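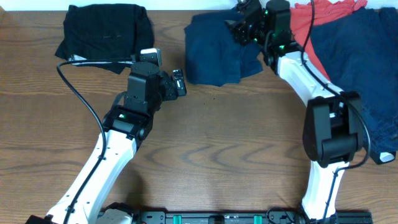
August 24, 2022 - bimanual cloth station, Skindgate

Target for today was 40 usable episodes of the sort-and-stack task. Got 20 before lunch, more after but haven't scored those yet. Running total in the Ombridge set is 220 kept. Khang keeps the real sheet, trust his number over mine if they differ.

Setup. Warm-up first, both arms, full range, slow. Left wrist made the clicking noise again on the first sweep, then quit. Didn't open it. Khang wants to pull the housing, I'd like to finish the block before anybody takes a screwdriver to it. Re-homed both sides. Left came back fine, right was a hair off at the elbow so homed it again and it took.

Rail bolts checked. One was finger loose on the left end, snugged it. PLEASE check these every morning, it's on the card.

Garments in play: black, navy, coral-red, big dark blue. Four only. Nhàn wants to go up to six but the table gets crowded and then the operator spends the whole episode clearing a landing spot. Staying at four until the policy can do four.

Start states. Same rule as before - drop from chest height along the wall side, don't arrange, don't fix. If something lands off the table pick it up and drop again. Middle of the table stays clear so there's somewhere to fold. I caught myself straightening the navy one twice out of habit. Reset both times. If you tidy the pile the model learns a tidy pile and then falls over the first time it sees a real one, we went through all of that in April.

Order of pick is operator's choice. Marwan asked if it should be fixed. No. But write it down in the episode note, one letter per garment (K black, N navy, R red, B big blue). K for black so it doesnt clash with B. Phúc has been writing D for dark blue, I'll go fix his, don't everybody fix them at once.

Morning block, me on leaders, Phúc on resets

First few were slow, hands cold. Kept them anyway, they're clean. Slow is ok, stopping is not. If you pause more than a couple seconds to think, abort and redo. Long pauses come out as the arm freezing at the same spot at test time and then it never gets going again.

Black one: best of the four. Holds a crease, grips well on the corner. Tends to get picked first by everyone, me too. Need more episodes where it goes last. Note for Marwan - your afternoon block, start with anything but black.

Navy: bunches. Two-handed pick works, one hand drags the whole heap and you end up chasing it across the wood. What works for me is right gripper comes down from above on the far part, left comes in low from the side, lift together, let it hang, then lay it down toward yourself. Tuấn does it the opposite way and his look just as good. Keep both styles in, tag with operator name.

Red: the knit snags. Fingertip goes into the texture and doesn't let go on open. Had three where I had to shake it off. Kept one of those as a recovery example, threw out two, the shake on those was violent and I don't want that copied. If it snags: open wide, back off slow, along the way you came in. Don't twist.

Also red against the wall is awkward, the gripper wants to come in behind it and there's no behind. Not changing the rule, just slide it out toward you first, then pick.

Big dark blue: too big for one reach. Cable from the right gripper rides on top of it when it's spread on that side and then when you pull the cloth the cable comes along a bit. Not harmful so far. Want more slack on that run or a clip higher up. Left side cable is clipped down the arm and behaves much better, copy that. Phúc has clips.

Dropouts. Two episodes lost to a leader disconnect, right side both times. Swapped the USB lead, no repeats after. Old lead is in the bin with tape on it, do NOT put it back in the drawer.

Recorder wrote one episode with joint data and no frames. Checker didn't flag it becuase it only looks at whether the file exists. Tuấn adding a length check tonight. Until that's in, scrub the first and last second of every episode by hand before you mark it keep.

Labels

Keep / maybe / toss, same as always. Use maybe less. I went through yesterdays maybes with Nhàn over coffee and nearly all of them were toss. Her rule is better than mine: would you be happy if the robot did exactly this. If you hesitate, toss.

Success means stacked, edges more or less lined up, both grippers open and backed away to rest. Lots of ours end the instant the last cloth is down. That teaches it to let go late or not at all. Hold rest pose for a count of two, then stop recording.

From the Vũ people - they want the same episodes with a lighter table surface. Told them after this block. Changing the table in the middle would mess up the split. Marwan has a white sheet of something at Mandatport we could lay over the top, needs measuring so it clears the rail.

Lights: turned off the window side at ten, sun was making a stripe. Leave off for the rest of the block. Write it down if you change it.

Afternoon: Marwan on leaders, Khang on resets. Didn't watch much of it. Heard one clunk, Khang says gripper to gripper, light touch, both jogged fine afterward. Look at the fingertips tomorrow before powering up.

To do
- score afternoon block (me)
- length check in recorder (Tuấn)
- right side cable slack / clip (Phúc)
- fix D -> B in notes (me)
- black-last episodes, a good chunk of them (whoever's on leaders)
- left wrist click, open it AFTER the block, Khang gets his screwdriver
- order another leader cable, same length as the new one
- copy to the Ombridge drive, previous copy stalled partway, check sizes match

Left both arms parked, power off at the strip. Clothes still on the table, leave them, first thing tomorrow is a drop anyway.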